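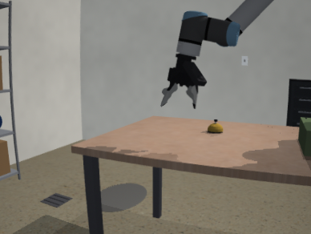 Do I need to set the hover height again each time I change the gripper fingers?
Set it again after every finger change, even when the new pair looks the same length as the old one. The stored value belongs to the fingers which were on the arm when you saved it.

4. Setting the hover height and the first press

This section is for the bench arm in the Curnena shared workshop, and for members who built the same arm at home from the Plultier kit. You should have finished section 3 (joint limits and emergency stop) before you start. Please do all the steps first in the simulator and only then on the real arm.

The hover height is the distance between the lowest fingertip and the table top when the arm is waiting for a job. The arm always returns to this height between two movements. If it is too low, the fingers can knock over things on the table. If it is too high, each job becomes slow and the last part of the descent is less exact.

4.1 In the simulator

1. Open the project called Movesmont and load the bell table. It has the domed bell, the green box and the table in their usual places.
2. Press Home and wait until the joint values stop changing.
3. Open the fingers fully. In the simulator the two fingers don't hang to the same depth, so measure from the lower tip.
4. Type the hover height in the field "Clear". The unit is millimetres.
5. Move the gripper above the bell with the X and Y fields only. Do not touch Z in this step.
6. Close the fingers. For pressing the bell we use closed fingers, as one blunt tool.
7. Lower Z by 5 mm at a time until the contact light changes colour. Write down this Z value. It is your press height.
8. Raise the arm to the hover height and save with the name of your finger set.

Note: The button of the bell is small. If the contact light doesn't change at the height you expect, you are probably beside the button and touching the dome. Go up, correct X or Y by 2 mm, and try again.

Note: The shadows in the simulator are rough at the edges. Do not use them for judging the distance to the table. Use the Z field.

4.2 On the real arm

1. Check that the table is screwed to the floor plate and doesn't rock.
2. Load the file you saved in 4.1. The controller shows the encoder count of the wrist at start; on our arm it is 1046 after homing. If your number is different, write it on the card, it is normal from one build to another.
3. Set the speed to slow.
4. Keep one hand at the stop button. Press Home.
5. Add 5 mm to the saved press height for the first attempt, then go down in single millimetres until the bell rings.
6. Save this value as the real press height. Do not overwrite the simulator value.

CAUTION: Never put your hand under the gripper to feel the distance. Use the feeler block from the tool box.

CAUTION: The motors stay under power after Home. Before you change fingers, switch off at the wall and wait for nearly 2 minutes.

4.3 If something is wrong

The arm stops before it reaches the bell: the lower limit of Z from section 3 is too careful. Ask Lorcan Geraghty before you change it on the shared arm.

The arm goes down but a little to the side: home it again, then repeat step 5 of 4.1.

The value is not saved: the file name contains a space. Use a short name without spaces, for example fitzgerald for the Fitzgerald fingers.

Section revised 1/30/26 by Nabila Jugah. Corrections can be written in the blue notebook or sent to the workshop list.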